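Rolholm Cubes: notes on the set

Last updated April 23, 2023

Rolholm is a set of small coloured cubes with marks printed on the faces. This file covers what the marks are for, how the cubes are stored and how to report a missing one. The rules for the counting game are in a separate file, RULES.txt.

Contents

The full set is 40 cubes in 5 colours, 8 to a colour. Each set goes in one Stanarden box with a lid. The older Boltska tins are too shallow and the lids pop off, so please stop using them.

Marks

All marks are dark navy. Faces carry strokes, numerals or small drawings. Some can be read more than one way, and players may call them whatever they like as long as the whole table agrees before the first turn.

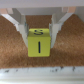 A plain vertical stroke counts as a one in the counting game and as a capital I in the word game. Anything curved is settled by the table. Scores from the two games should not be added together.

Care

Wipe with a damp cloth. Do not soak. Let the cubes dry before closing the box.

Missing cubes

Write the colour and the marks on the card inside the lid. Spares are in the Lammers drawer, 20 at last check. The next full check is in August.

Known issues

The word game is short on vowels.
The sorting chart still shows the old colour order.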